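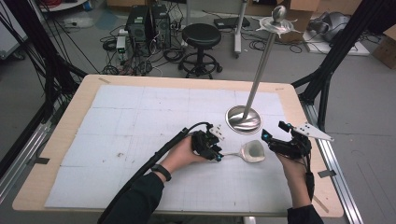 Turna Ferry Shooting: names and sources table

What this is

A table of 695 claims about the shooting at the Turna ferry landing, taken from newspapers, court papers, letters and later memoirs. Each row is one claim by one source. It is not an account of what happened, and I would be wary of anyone who offers you one.

Files

claims.csv, one row per claim
sources.csv, 23 sources with dates and where I read them
names.csv, spellings matched to people

How far to trust it

Not very. Of the 695 claims, 651 were first written down by someone who wasn't at the landing. Only 2 of the sources can be placed there at all, and they disagree about who owned the boat.

The Skendamow memoir is the one everybody quotes. It has the ferryman Navitz drawing first, shot through the hat, and making a speech. The speech also turns up, nearly word for word, in a dime novel. I have kept the rows but marked them "doubtful".

Van den Broek is called a deputy, a horse thief and a Dutch preacher. These may be three men. The matches in names.csv are my guesses, so check them before you build a family tree on them.

Blank dates

Blank means the source gives none. Please don't fill them in from the plaque, which gives no source either.

Changes

09/03/2019: removed the "eyewitness" column. It was mostly wishful thinking.

Corrections

Send a page reference. Family tradition will be logged as family tradition.

Compiled by Vratislav Tóth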